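# Linside Court Residents' Association

Minutes of the August meeting, held in the ground floor lounge, 7:00 p.m. 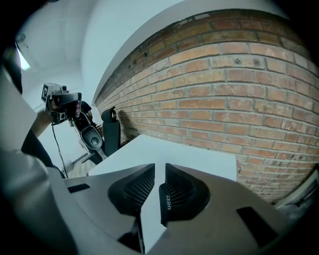
## 1. Opening

The chair opened the meeting at 7:05. Fourteen households were represented, enough for a vote. The June minutes were approved with one correction: the bike room key deposit is per household, not per key.

## 2. Accounts

The operating account stood at $3,341 at the end of the last month. The only unusual expense was $397 to Vilov Plumbing for the valve in the second floor laundry. Two households are behind on dues and have been sent a letter.

A resident asked why the laundry machines bring in less than last year. The dryer on the second floor was out of service for five weeks. The chair will check whether the service contract allows a credit.

## 3. Brick walls

Some of the indoor brick is worn near the top, with small holes and chipped patches. Ďurica Masonry has been asked for a price to look at the brick and replace bad pieces where needed. The question of sealing was raised again. Several residents are against it, as they do not want a shine on the brick. It was agreed to get the masonry price first and leave sealing off the list for now.

Motion to spend up to $1,000 on brick repair without a further vote. Carried, 12 to 2.

## 4. Storage units

Unit 3 is still full of items without a name tag. A notice will go up by the mailboxes. Anything left at the end of the notice period will be donated. The wait list for storage is now posted on the inside of the office door.

Motion to limit each household to one unit while there is a wait list. Discussed, then tabled until the next meeting so that the present renters can be told.

## 5. Trernalden Street parking

The city plans to change the curb on the Trernalden Street side to two-hour parking. Residents with evening shifts said this would be hard on them. The secretary will write to the city and ask for resident permits. A draft will be sent to all households before it goes out.

## 6. Other business

- The back gate sticks in the heat. The hinge side needs planing.
- Requests to keep the lounge open until 11 p.m. on weekends. Left at 10 for now.
- Recycling: pizza boxes go in the trash if they are greasy. The hauler has refused two pickups.
- The lost and found box has moved to the office.

## 7. Action items

- Chair: laundry contract, gate
- Secretary: letter to the city, notice for storage unit 3
- Building manager: masonry price from Ďurica

Adjourned at 8:20 p.m. The next meeting will be in the lounge at the same time. Agenda items should reach the secretary a week before.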